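Tkachuk Automation
A short thread from our maintenance group on how the hand-held gripper units at the Budmont site are looked after between sessions. 1/8

Each unit is checked before it is issued. The operator closes the jaws fully, opens them fully, and confirms that both sides travel evenly. A unit that binds or clicks goes back to the bench with a yellow tag. 2/8

The marker plate is inspected next. It must be flat, clean and firmly fixed. A plate with a lifted corner is replaced, never glued back down. Plates are wiped with a dry cloth only. 3/8

Lenses are cleaned at the start of each shift. The lens is wide, and a smudge near the rim is easy to miss on a small screen. Operators should review a full-size still before the first task. 4/8
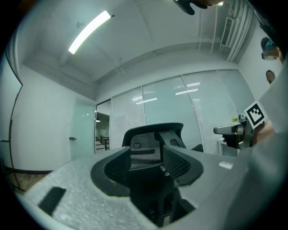 Unpacking and assembly of office seating remains the hardest duty for the jaws. Foam crumbs collect at the hinge, and mesh can catch on a worn tip. After this work, the tips are brushed out and the hinge is blown clear with low-pressure air. 5/8

Tips are changed after 200 sessions or when the grip surface is visibly worn, whichever comes first. Unit 36 had reached 271 by the January review. Its tips have been renewed, and the count is now kept on the unit's own card. 6/8

Gumaro Contreras has revised the bench procedure. Jaw screws are to be tightened in two passes, with the jaws half open. The Roleck driver set is reserved for this job and must be returned to drawer 5. 7/8

The revised procedure takes effect on 6th June. Printed copies will be placed at both benches. Questions about spare tips and marker plates should go to the Serberg stores desk, with the unit number in the subject line. 8/8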